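Zomow Seat Gap Organizer Review
By the Caston Motoring Desk
June 9, 2024
9 comments | 200 shares

I bought the Zomow seat gap organizer in March for a used sedan I had just picked up in Closport. It fills the space between the front seat and the center console, where my phone and parking change used to end up. You get 2 in the box, one for each side.

Fitting the driver's side was easy. Slide the seat all the way back, push the organizer down until the lip sits level with the cushion, and pull the seat belt buckle through the slot. The passenger side took longer. The buckle on my car sits on a short stiff stalk, and I had to take the organizer out and start over.

It holds a phone upright, a pair of sunglasses and a tire gauge. A large phone in a thick case will go in, but you have to tug it out again. There is a small coin tray at the front, too shallow to be much use on a rough road.

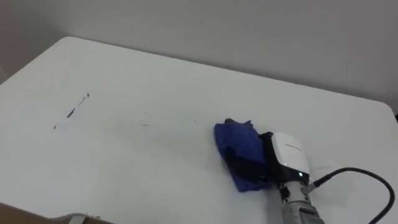 A white table against a light gray wall.

The lining picks up crumbs and pet hair. I clean mine with the narrow vacuum nozzle when I do the floor mats. After a long drive on the highway to Vaughan, the driver's side had crept forward a little, and I pushed it back at the next gas stop. The passenger side has stayed where I put it.

If you adjust your seat often, look at something else. The organizer has to be pressed down again each time the seat moves, and with two drivers sharing a car that gets old. For a car with one regular driver it does the job. I would buy it again, though I would skip the coin tray if Zomow sold a version without one.

Score: 7 out of 10

Related reviews
Floor mats for wet weather
Caston trunk organizer, second look
Windshield sunshades compared
Choosing a tire gauge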